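Metal Parts Bins: Frequently Asked Questions
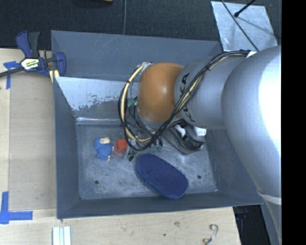 Page 2 of 5

Which bins does this page cover?
The large gray metal bins with sloping walls, sold under the Kultcombe name. The small stacking trays have their own page.

My bin has two small holes in the floor. Is it damaged?
No. The holes are there for drainage. If you store pins or small washers, put a liner in first.

The coating on one wall is peeling. Do I need a new bin?
Usually not. Worn patches and scratches are common on bins in daily use. Brush off the loose flakes, wipe the wall down, and touch it up with metal paint. Let the paint dry overnight before you put anything back.

Can I keep the bin on a wooden table?
Yes, as long as the table is level and can take the load. Slip a felt or rubber mat underneath if you care about the tabletop.

How do I clean the floor of the bin?
Warm water, dish soap, and a nylon brush. Steel wool leaves marks. Scuffs in bare metal won't wash out and don't affect use.

Can I store food in it?
No.

Do you sell lids?
Not for the large size. Wing-sze Yu at our Prutstead counter can cut a flat cover to order. Bring the inside measurements of the rim, taken at the top.

Can I return a used bin?
Unused bins only. Dented or worn ones can be dropped off at Grarnstead for scrap, mornings until 11. The Grarnstead drop-off is closed in August.

Who do I ask about bulk orders?
Anas Salameh handles orders of 254 bins and up. For smaller orders, use the regular order form.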